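Peg, meet hole: lab's "wiggle" method cuts failed insertions

By Asif Sethi

Quick one from the robotics side before the break. The Paracha group has a new result out on peg insertion, the dull little job that keeps tripping up robot arms, and the numbers look good.

The method is called Wurkuslow. Short version: the arm doesn't try to be perfectly lined up. It comes down slow with the peg tilted a bit, feels for the edge of the hole, then straightens up as it goes in. No extra camera on the wrist. No force plate under the table. It works from the joint readings alone, plus a small model trained on 1,177 recorded attempts.

Shabnam Virk, first author, has been on it for 18 months. Most of that went on the tilt. "Too steep and it jams, too flat and you're just tapping the top of the block forever," she said. They ended up at 9 degrees for the first contact and let the model handle the rest.

Old approach, same arm, was a spiral search. Straight down, circle until something drops. Fine when the hole is loose. When it's tight the peg skates around on top and the run times out. Virk's team says Wurkuslow gets in on the first try far more often, and when it misses it backs off and has another go by itself. Limit is 5 goes, then it stops and asks for help.

Some caveats. One peg shape so far, round. Square ones are next and Kulsoom Gilani, who runs the hardware, expects trouble with the corners. Also the block has to be more or less where the arm thinks it is — shift it to far and the search never finds the edge. A version that copes with a moved block is "on the list," per Gilani.

Noreen Memon wrote the training code and says it will be released once its cleaned up. No date. Paper is under review, preprint expected in December.

Andis, the parts supplier, has already asked for a demo on there own fittings. Nothing signed, Gilani said.

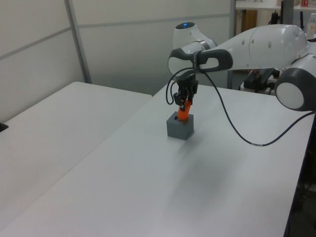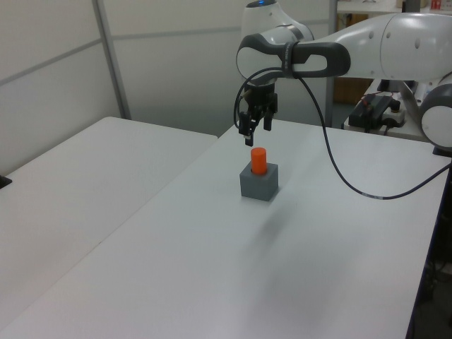 The orange peg and gray block with the arm at work over the table. First picture, peg held at a tilt in the gripper. Second, peg upright in the block.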